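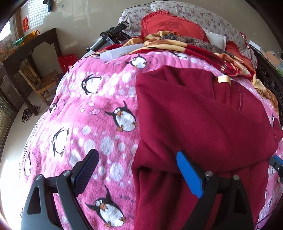
Putting Winter Fleece Away: Folding, Sorting and Storing
A thread from the Darkport Household Learning Center
April 14, 2019

Darkport Household Learning Center @darkporthlc
The Center's spring closet program is now open to residents of Darkport and Clolberg. This thread covers fleece sweaters, fleece blankets and heavier bedding. Printed copies are available at the front desk on Graltunon Street.

Darkport Household Learning Center @darkporthlc
The program has places for 40 households this season. Registration is free. Households that took part last December keep their place and do not need to register again.

Darkport Household Learning Center @darkporthlc
Preparation. Wash and fully dry each fleece item before it goes into storage. Follow the care label. Where the label has faded, the Center recommends cold water, a gentle cycle and line drying. Fabric softener should be left out, as it flattens the pile.

Darkport Household Learning Center @darkporthlc
Check pockets, cuffs and hems. Close zippers. Loose threads may be trimmed with small scissors and should not be pulled. Missing buttons are best replaced at this stage; items set aside for mending in the spring are often found still unmended when the cold weather returns.

Darkport Household Learning Center @darkporthlc
Work surface. A bed is the most practical folding surface in most homes. It is wide, it is soft, and it allows a sweater to be opened to the ends of both sleeves. A blanket already on the bed may stay there. Quilts and pillows can be moved toward the headboard for the time being.

Darkport Household Learning Center @darkporthlc
Step one. Lay the sweater face down with the collar toward the head of the bed. The label at the back of the neck should be facing up. Spread both sleeves outward and smooth the shoulders with the flat of the hand, working from the collar down to the hem.

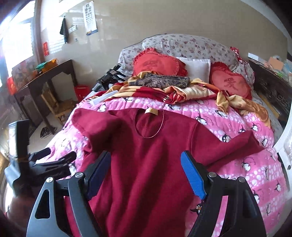
Should a fleece sweater be hung or folded for long storage?

Folded. The weight of the garment can stretch the shoulders on a hanger over several months, and thin wire hangers leave marks in the pile. Hanging is suitable during the season, when the sweater is worn and washed regularly.

Darkport Household Learning Center @darkporthlc
Step two. Bring one side in toward the center of the back, so that the side seam runs parallel to the middle of the garment. Fold the sleeve back down along its own length. Repeat on the other side. The sleeves should lie flat, without crossing at the cuffs.

Darkport Household Learning Center @darkporthlc
Step three. Fold the hem up to the middle of the back, then fold again to meet the collar. Very thick fleece may be folded once only. Turn the finished piece over so that the front is on top.

Darkport Household Learning Center @darkporthlc
For garments with a hood, lay the hood flat over the upper back before the sides are brought in. Drawstrings go inside the hood. Any cord or chain that is not part of the garment should be taken off the collar and kept separately.

Darkport Household Learning Center @darkporthlc
Participants frequently report that the first sleeve goes well and the second does not. In most cases the body of the sweater has shifted on the blanket, fleece on fleece being inclined to cling. It is acceptable to lift a sleeve clear of the bedding, shake it lightly and set it down again at a better angle. The dark red fleece in this thread is a good color for practice on a bright pink blanket, where the edges are easy to follow.
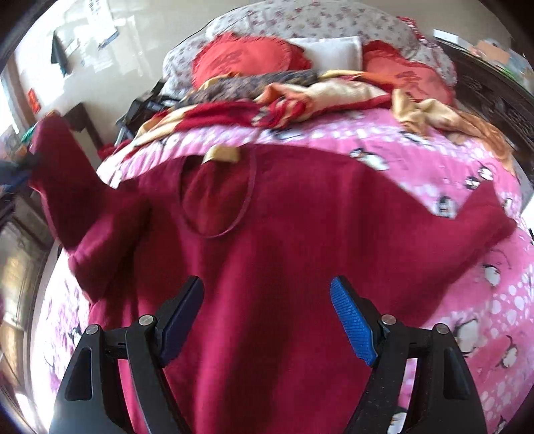 Once the sleeves are lying straight, run a hand across the shoulders a second time. Creases left there will be pressed in by whatever is stacked on top. The collar may be left open. It does not need to be pinned or stuffed with paper.

Darkport Household Learning Center @darkporthlc
Stacking. The Center advises no more than 8 folded sweaters in one stack. Place the heaviest at the bottom. Children's items should have a stack of their own, with sizes written on a slip of paper facing outward.

Darkport Household Learning Center @darkporthlc
Containers. Cotton bags and lidded boxes are both suitable. Vacuum bags save space but are not recommended for fleece, which may take a long time to regain its loft. The Hegazy storage guide, available in our reading room, contains a chart of box sizes for common closet shelves.

Darkport Household Learning Center @darkporthlc
Turning to bedding. A printed fleece blanket in daily use, such as the penguin one shown throughout, should be the last item off the bed. Many households keep one out all year for cool evenings. Patterned quilts and satin covers are handled after the sweaters have been cleared away.
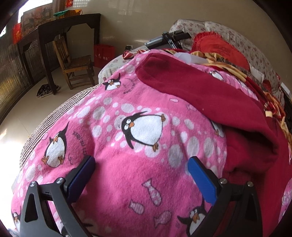
Photo: Darkport Household Learning Center, Home Textiles Program

Darkport Household Learning Center @darkporthlc
Fold a large blanket in half lengthwise, then in half again, and roll it from the short end. Rolling is preferred over repeated folding for fleece with a printed pattern. A strip of cotton tape will hold the roll. Rubber bands should be avoided.

Darkport Household Learning Center @darkporthlc
Satin and other smooth fabrics slide when stacked. Place a cotton pillowcase between each piece, or fold the satin inside the case itself. Quilts with a backing should be folded with the backing on the outside and refolded along different lines when they are next taken out.

Darkport Household Learning Center @darkporthlc
Decorative cushions, including those with ruffled edges or embroidery, should not be compressed. Store them upright in a loose cotton bag. Tassels and small ornaments tied to bedding are removed first and placed in an envelope with the set they belong to.

Darkport Household Learning Center @darkporthlc
Allow 3 hours for a bedroom of ordinary size, including sorting. Households with more than one bedroom may wish to complete the work over several days and finish one closet before opening the next.

Darkport Household Learning Center @darkporthlc
Items no longer needed may be brought to the Clolberg branch during opening hours. Clean fleece in wearable condition is accepted in all sizes. The branch can't accept pillows or opened bags of filling.

Darkport Household Learning Center @darkporthlc
The Center has printed 500 copies of the folding sheet in large type. Schools and housing offices may request a bundle by writing to the Home Textiles Program at the Graltunon Street address. Replies to this thread are read on business mornings.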